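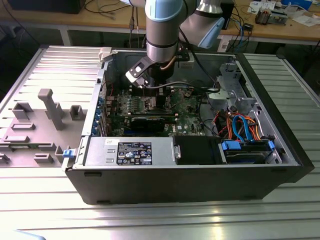 *Dell tower on its side, cover off*

**Old office PC shuts itself down after half an hour – dust or power supply?**

Posted by Cameron Tomoana, Vornville

I was given a second-hand Dell tower in June and it has started switching itself off. It runs fine for 30 minutes, then goes black with no warning. If I leave it for a bit it starts again. It is 13 years old. I only use it for email and the Clestthorpe allotment newsletter, so I don't want to spend much. Is it worth cleaning, or is it the power supply?

**Manju Solanki**

Clean it first, it costs nearly nothing. Unplug it at the wall, hold the power button in for a few seconds, then take the side off and lay the case flat. Use a soft brush and canned air on the heatsink and the vents. Hold the fan blades still while you do it.

If it still cuts out, replace the paste under the heatsink. On a machine that age it will have gone hard. Wipe the old stuff off with isopropyl alcohol and put on a blob the size of a pea.

Check the capacitors too – if any have domed tops or brown crust, the board is on its way out. Back up the newsletter files before you do anything else.

**pendow_pete**

Mine did this and it was the power supply. Got a used one from the repair shop in Ngata, took me 2 hours to fit. Check the plug shape first, some Dells have an odd one.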